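Einführung in die Holzkunde, Sitzung 5: Holzfeuchte, Quellen und Schwinden
Skript zur Vorlesung, Bastian Lenz
Stand: Dienstag, 17. Dezember

3 Kommentare | 12 Mal geteilt

Holz nimmt Wasser aus der Luft auf und gibt es wieder ab, bis sich ein Gleichgewicht einstellt. Unterhalb der Fasersättigung, je nach Holzart bei knapp 30 Prozent Holzfeuchte, ändern sich dabei die Maße. In Längsrichtung ist das fast zu vernachlässigen. Radial schwindet Holz deutlich, tangential meist noch einmal etwa doppelt so stark.

Für Tischplatten verleimt man deshalb schmale Stäbe. Die einzelnen Lamellen arbeiten weiter, die Platte verwirft sich aber weniger als ein breites Brett.
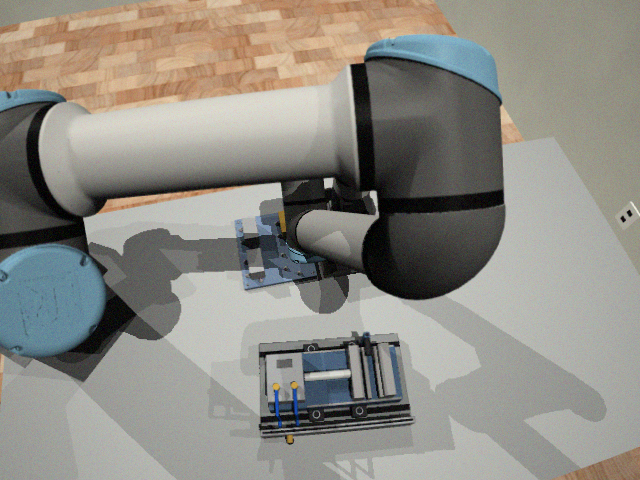 Die Breitenänderung rechnen wir überschlägig: Breite mal Feuchteänderung (in Prozentpunkten) mal differentielles Schwindmaß, geteilt durch 100. Bei einer Platte von 1.280 mm Breite, sechs Prozentpunkten Änderung und einem Schwindmaß von 0,25 ergeben sich 19,2 mm. Das ist der freie Wert. Starre Verschraubungen quer zur Faser führen hier zu Rissen - Langlöcher oder Nutklötze verwenden.

Aufgaben bis zur nächsten Sitzung:
1. Dieselbe Rechnung für 2.000 mm Breite und ein Schwindmaß von 0,35.
2. Skizzieren Sie die Befestigung einer Platte auf einem Zargengestell.

Abgabe bei Glykeria Margaritis, auch handschriftlich. Die Darrprobe wird im Praktikum behandelt.

Diese Website verwendet Cookies. Einstellungen | Akzeptieren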